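Foro de Reformas > Cocinas > Encimeras y superficies
Tema: Sellado de granito gris, ¿cada cuánto y con qué?

pulido_norte
Encimera de granito gris moteado, grano fino, acabado pulido, canto recto de 2 cm con regrueso. Instalada por el marmolista hace dos años. En la entrega se limitó a decir que «venía tratada». Ni producto, ni ficha, ni plazo de repaso.
Hice la prueba de la gota en tres puntos. Junto al fregadero el agua oscurece la piedra a los cuatro minutos. Junto a la placa, a los diez. En el extremo libre no noto cambio en media hora.
Pregunto dos cosas: si tiene sentido sellar solo la zona del fregadero, y si alguien ha usado Tritum en base disolvente sobre pulido. En la tienda también tienen Tondine, base agua, más barato.

marmolero_jubilado
Sellar por zonas se puede, pero el corte se acaba viendo en cuanto la piedra se moja. Se hace el paño entero o, como mínimo, hasta la junta. Si hay junta en el fregadero, usa esa como límite.
Sobre el producto: en pulido la absorción es baja y el impregnador en base disolvente penetra mejor. Capa fina, diez minutos, retirar todo el exceso con paño seco. Lo que no se retira queda como velo y luego hay que quitarlo con el mismo disolvente.

Velimir Softić
Discrepo en lo del disolvente. Para interior y con la placa de gas al lado prefiero base agua. La diferencia de penetración en un granito de grano fino es pequeña y la ventilación que exige el otro es un inconveniente serio en una cocina abierta. He puesto Tondine en varias encimeras y el repelido aguanta lo mismo.
Además, antes de sellar hay que desengrasar. Si la mancha ya está dentro, el sellador la encierra.

marmolero_jubilado
«Aguanta lo mismo» medido cómo. Yo he vuelto a casas al cabo del año y la base agua junto al fregadero ya no repelía. Puede que la aplicación fuera mala, no lo discuto, pero el dato lo tengo.

Velimir Softić
Medido con gota y reloj, igual que ha hecho el que abre el tema. Sin saber qué detergente usaban en esas casas no se puede atribuir al sellador. Un desengrasante alcalino diario se come cualquiera de los dos.

pulido_norte
Uso jabón neutro, aunque no descarto que en alguna limpieza a fondo haya caído otra cosa. ¿El vinagre lo daña? He leído de todo.

cuarzo_o_nada
El granito, en sí, lo tolera mejor que el mármol. El problema son las piedras que se venden como granito y llevan algo de carbonato. Una gota de limón en una zona oculta, cinco minutos: si deja mate, ya sabes que no puedes acercarle ácido.
Dicho esto, por lo que cuesta el mantenimiento yo habría puesto cuarzo y se acabó el asunto.

marmolero_jubilado
El cuarzo lleva resina. Pon una sartén recién sacada del fuego encima y luego me cuentas el mantenimiento. Cada material tiene lo suyo.

lija_400
Aporto por el lado del pulido. Si después de sellar queda velo y no sale con paño, no tiréis de estropajo. Yo cometí ese error en una encimera que me vendió Babić y levanté el brillo en una franja. Para recuperarlo tuve que empezar en grano 400, seguir por 600 y subir hasta el fieltro con óxido de estaño, con agua en todo momento. En el canto, a mano, porque la máquina redondea la arista.

pulido_norte
¿Se nota la franja después?

lija_400
A contraluz, sí. De frente no. Si tienes una ventana al fondo de la encimera la reflexión te lo canta todo, incluidos los velos de sellador. Es la mejor forma de revisar: agacharse y mirar en rasante hacia la luz.

Velimir Softić
De acuerdo con eso. La revisión en rasante vale más que cualquier otra comprobación del acabado. Para la absorción, la gota.
Dejo unas imágenes de una cocina con piedra del mismo tipo. La encimera se ve en la tercera, con los reflejos de la persiana vertical en la parte del fondo.
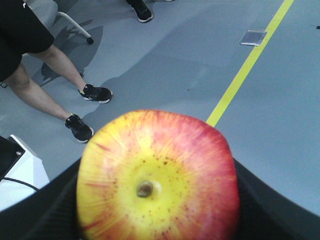
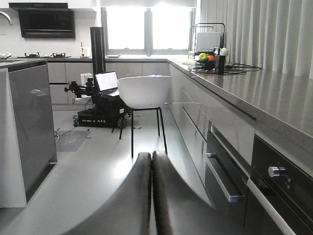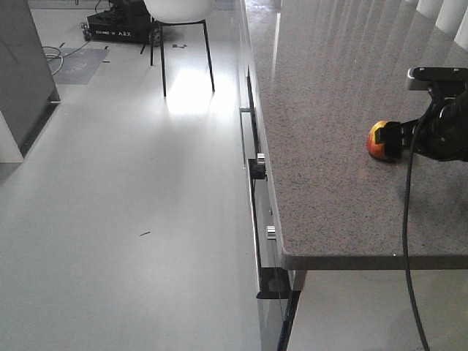
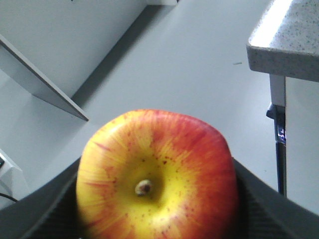
En cuanto al plazo, no hay un número universal. Las etiquetas dan cifras pensadas para una piedra media que no existe. Repite la gota cada seis meses en los mismos puntos, apunta los minutos y sella cuando el tiempo caiga a la mitad del que tenías recién aplicado. Junto al fregadero te saldrá antes que en el resto – eso es normal y no indica defecto.

cuarzo_o_nada
Eso son dos controles al año para una encimera. Mantengo lo dicho.

marmolero_jubilado
Son diez minutos con un vaso de agua. Y añado una cosa que falta: la junta de silicona contra la pared y la del fregadero. Muchas manchas oscuras que se achacan al sellador son agua que entra por ahí y sube por debajo. Si el oscurecimiento no se va al secar 24 horas, mira la junta antes de abrir ningún bote. Y silicona neutra, la acética mancha el borde de la piedra.

pulido_norte
Revisada la junta del fregadero. Está despegada en la esquina trasera, cabe una uña. La sustituyo primero, dejo secar una semana y repito la prueba. Si sigue absorbiendo, desengraso y aplico en todo el paño hasta la junta. Probaré la base agua, por la placa.

marmolero_jubilado
Tú mismo. Apunta la fecha de aplicación y vuelve en julio con los minutos.

lija_400
¿Qué silicona vas a poner? La Starnley neutra gris me ha dado buen resultado en piedra, pero tarda en formar piel y coge polvo. Con cinta de carrocero a los dos lados y retirándola antes de que tire, queda limpia.

pulido_norte
Tengo un cartucho de neutra translúcida sin abrir. Si no caduca antes, esa.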